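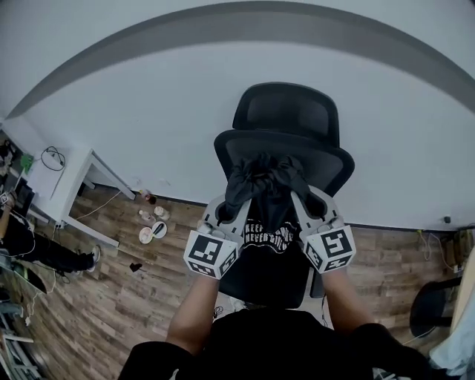

The black tee on the office chair, crumpled cloth lifted. Plate of food remains on the floor.

From: Melquiades Orozco
To: Fulier house list
Subject: Re: shirts on chairs (again)

Aurelio Medrano wrote:
> Hi all, I moved into the Camacho Street side in October and I've already
> lost control of the laundry. Clean stuff goes on the desk chair, then I
> need the chair, then it goes on the bed, and so on. Does anybody fold
> T-shirts without a table? My desk is all cables. Also, do the printed
> ones need to be inside out? I have one from Trirkholm that's already
> cracking across the letters.
> Aurelio

Hi Aurelio, and welcome to the club!

I fold on the chair. I know, I know, but a seat is pretty close to the width of a folded shirt, so it kind of does the measuring for you. Lay the shirt over the seat with the print up, pull it flat toward you, then bring in one side, then the other, and flip the bottom up to the collar. If it bunches, pick the cloth up by the wrinkled part, give it a little shake and set it down again. Black cotton is the worst for this (you can't see the creases until you've already folded them in), so I turn the chair toward the window.

Don't try it on a chair with the wheels unlocked on a bare floor. Mine has rolled away from me more than once with a whole stack on it.

About the print: I wash mine inside out, cold, and hang them up. For folding I leave the letters on the outside so I can tell my black shirts apart, because I own 8 of them and the only difference is what they say. The one in the picture has KEEP and NEVER GIVE on it, so it's easy to find in the drawer. I don't think folding is what cracked yours, I'd blame the dryer.

For the cables, I got a Plikonley bin, the long shallow kind, and it slides under the desk. Five minutes and you have a desk again. Mine filled right back up, so I'm not one to talk! And plates go back to the kitchen before the laundry comes out. I say this as a person who has dropped a clean sock in salsa.

If you want, come by 626 some evening after dinner and bring the basket. I have extra hangers too.

Melquiades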